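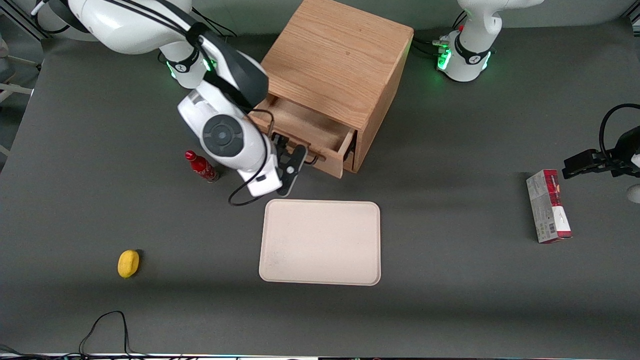 Seit wir umgezogen sind, rede ich hier ständig vom Ausmisten und mache es dann doch nicht. Jetzt aber! Angefangen habe ich mit dem Kleinkram, der sich immer irgendwo sammelt und den man dreimal am Tag von links nach rechts schiebt. Den kleinen Holzwürfel mit der Schublade habe ich im September bei Lirkholm gekauft, helle Eichenoptik, oben sieht man die Maserung richtig schön, und ich mag ihn immer noch sehr. Ein Würfel, eine Schublade, fertig. Wenn die Lade offen ist wie hier, merkt man allerdings sofort, wie wenig Platz darin ist. Die rote Flasche kann ich da jedenfalls vergessen, die bleibt draußen stehen (und sieht auf dem dunkelgrauen Tisch sowieso hübsch aus, finde ich).

Meine Regel für die Schublade ist seit ein paar Wochen: nur Sachen, die ich mindestens einmal in der Woche in der Hand habe. Klingt streng, ist aber ganz angenehm. Bei mir sind das Schere, Klebeband, Stifte, Teelichter und der Flaschenöffner. Die alten Batterien sind rausgeflogen, die Gebrauchsanweisungen auch, und von den Gummibändern habe ich genau eine Handvoll behalten. 15 Minuten hat das gedauert -- vor mir hergeschoben hatte ich es seit dem Winter.

Das beige Tablett ist von Yeon und eigentlich für Gläser gedacht. Ich nehme es für alles, was noch keinen Platz hat. Abends wird es leer geräumt, so der Plan. An guten Tagen klappt das auch, an den anderen liegt dann eben eine Zitrone herum und wartet auf den nächsten Tee. Eine Freundin hat mir dafür eine Obstschale empfohlen, aber dann steht ja noch etwas auf dem Tisch, und genau das wollte ich doch loswerden!

Schwieriger sind bei mir die Schachteln. Ich kann kleine Kartons ganz schlecht wegwerfen, vor allem wenn sie ein nettes Muster haben. Man könnte ja noch etwas hineintun -- Büroklammern, Samentütchen, Knöpfe, was weiß ich. In der alten Wohnung hatte ich dafür eine ganze Kiste unter dem Bett, und die habe ich dann tatsächlich mit umgezogen.

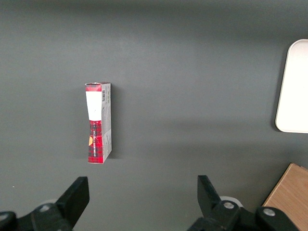 Rot-schwarzes Karo, oben schon etwas zerknautscht: mein Sorgenkind.

Bei dem Karo werde ich einfach schwach, das erinnert mich an die Wolldecke bei meiner Oma. Die Lasche oben hat allerdings gelitten, zum Verschenken taugt die Schachtel so nicht mehr. Ich gebe ihr noch eine Chance als Stiftehalter, und wenn das nichts wird, kommt sie ins Altpapier. Versprochen.

Als Nächstes ist das Regal von Plorside dran, da graut es mir ein bisschen. Vor allem das unterste Fach, in dem die ganzen Ladekabel wohnen. Falls ihr einen Trick habt, wie man die ordentlich verstaut, ohne gleich wieder neue Boxen zu kaufen, schreibt ihn mir gern in die Kommentare!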